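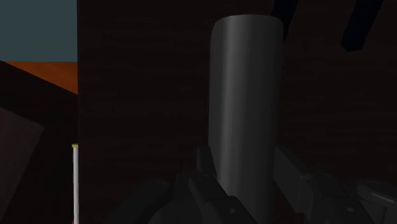
The Wekby Carers' Payment: frequently asked questions

Rema gets asked the same things every week, usually by people who have already asked somebody official. We are a campaign and advice group. We don't run the payment and we can't speed up your claim, much as we'd enjoy the power.

What is the Wekby Carers' Payment?

A weekly £40 from Wekby council to people who look after a relative, partner, friend or neighbour without being paid for it. It was brought in after a long argument over whether families should be paid for something they would do anyway. The council settled this by paying them very little.

Who can claim?

You can claim if you live in Wekby, you are over 18, and you care for someone for at least 30 hours a week. The person you care for has to live in Wekby too. They needn't live with you, and you needn't be related. The leaflet in the library still says "spouse or child", but the rule was changed last August and the leaflet was not told.

How am I meant to prove the hours?

With the care diary, Form C2. You fill it in for one ordinary week. Claimants often ask us what an ordinary week is, and we have asked the council on their behalf. The reply was that it is a week which isn't unusual.

Count everything: cooking, washing, lifting, driving, sitting in waiting rooms, being on hold to the chemist, getting up at 3 a.m. Time spent "being available" counts if you couldn't safely have gone out. Most people who are turned down on hours were well over the line and left out the nights.

Does filling in the diary count as care?

No. We did try.

Can two people share the payment?

Not at present. Brothers and sisters who split the week between them are each treated as doing half the caring, and therefore as not doing it. If the two of you manage 60 hours and one of you does at least half, that one can claim the lot and you can settle up over the kitchen table. We think this is a daft way to treat families who have organised themselves sensibly, and it's top of our list for the next review.

What about savings?

There is a limit of £2,000, counting you and any partner you live with. It includes current accounts, premium bonds and cash. It leaves out your home, your car and a prepaid funeral plan, so it's entirely possible to be too rich for the payment with a broken boiler and a modest sum put by to replace it.

Money belonging to the person you care for doesn't count as yours, even if you look after the account. Keep it separate and keep the statements. Mixed accounts cause more trouble than anything else we see.

Can I work as well?

Yes, there's no earnings limit. We mention this in a firm voice because so many people assume there must be one. You do still need to reach the hours, and if you have a full-time job the assessor will want to know when you sleep. Tell the truth, even if the truth is "badly".

Will it affect my other benefits?

It might. The payment is treated as income for council tax reduction in Wekby, meaning that one department gives you the money and another, on the floor below, takes some of it back. Get a full benefits check before you apply. Ours are free and take less than an hour.
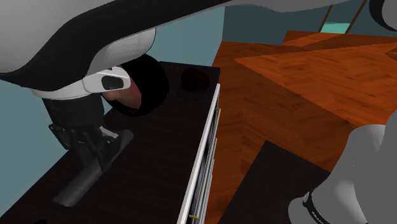

How do I apply?

Online or on paper. The online form was built by Altıntaş, and it works well enough once you know its habits. It logs you out if you leave it alone for too long, so write your longer answers somewhere else first and paste them in. It won't accept an apostrophe in a surname. If you are an O'Anything, leave the apostrophe out and explain in the notes box at the end.

Paper forms come from the front desk at Kuvik House. Ask for the C1 and the C2 together. If you ask for "the carers' form" you'll be given one of them, and there's no telling which.

Can somebody help me with it?

We hold a drop-in at Kuvik House every Wednesday from 10 until 2. Bring proof of address, recent bank statements and anything official about the health of the person you care for. Bring them too, if that's easier than arranging cover. There's a ramp at the side entrance and the kettle is generally on.

How long does a decision take?

The council's target is 30 working days. When we last asked, 871 claims were waiting, so treat the target as a statement of hope. Payment is backdated to the day your form arrived, so get a dated receipt for it. An imperfect form handed in today is worth more than a beautiful one next month.

I was turned down. Is it worth appealing?

Very often, yes. You have 40 days from the date on the letter, which may not be very close to the date it reached you. The first stage is a written review by a different officer. Say plainly which part of the decision you disagree with and send a second week's diary if the refusal was about hours. Anger is understandable but try to keep it off the first page.

What happens if the person I care for goes into hospital?

Payment carries on for the first four weeks and then stops. Report the admission anyway, on day one if you can manage it. If they die, payment continues for eight weeks, and you can tell the council by phone without filling in a form. We asked for that one and got it, and we're still rather pleased.

Isn't this what families are for?

We get this one mostly from people who write to us in capitals. Families do it, and would go on doing it. They'd like to be able to put the heating on at the same time.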